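Two hundred and two down, and I have a blister from the hand controller

I've been promising to write about the kitchen project for ages, and now that we've passed 200 recorded goes I've run out of excuses. We're at 202! I know that's small beer compared with what the big labs manage, but every single one of those was driven by me or Tatiana, start to finish, and I'm ridiculously pleased with it.

For anyone new: we want an arm that can tidy a kitchen worktop from examples, without anyone writing out the moves for it. You steer it by hand, it records what it saw and how it moved, and then you do it again with everything shifted about. And again. The target is 600 before we train the proper version, which we've named Sirholm (the first attempt was Poon, may it rest).

The thing I've enjoyed most is how much thought goes into making a mess. My early examples were far too neat. I'd put the cutting board square to the edge each time and then wonder why Poon went to pieces when it was turned a bit. Tatiana Holub, who has far more patience than me, went through the first 80 and binned every one where the worktop looked like a showroom. It hurt, but she was right, and the next batch was so much better for it.

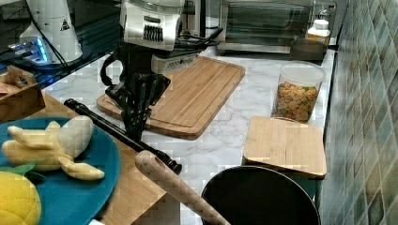
Gripper over the big board, with the toy banana waiting on its teal plate.

So these days the boards go down at an angle, the rolling pin goes wherever it lands, and we leave plenty of clutter about. The cereal canister is a favourite of mine. Clear plastic with bright colours inside is a proper challenge for a camera, and I like knowing the model will have met it before it has to do anything clever near it. The soft toy food is great too. It squashes, it flops, and you can pick it up badly in so many different ways, which is just what you want in the pile.

We keep the bad goes now, by the way. If I fumble a grab and recover, that stays in, with a note. If I fumble and give up, it goes in a separate folder called Pritwood. Don't ask, it was late and we'd been naming things all evening.

A decent session is 15 recordings. After that my driving gets sloppy and I start taking the same path over and over, and you can really see it when you plot them on top of each other. Tatiana does smooth, slow curves. I do a sort of swoop and then a panic. Having both in there should help, or at least I keep telling her so.

Next up is plates, meaning moving the plate with the food still on it, which I've tried twice and been hopeless at both times. I can't wait. If you've done anything like this at home and have tips on lifting a thin rim with a two-handed setup, please leave a comment, I'd love to hear how you did it.

Filed under: Bolonow, kitchen stuff, robots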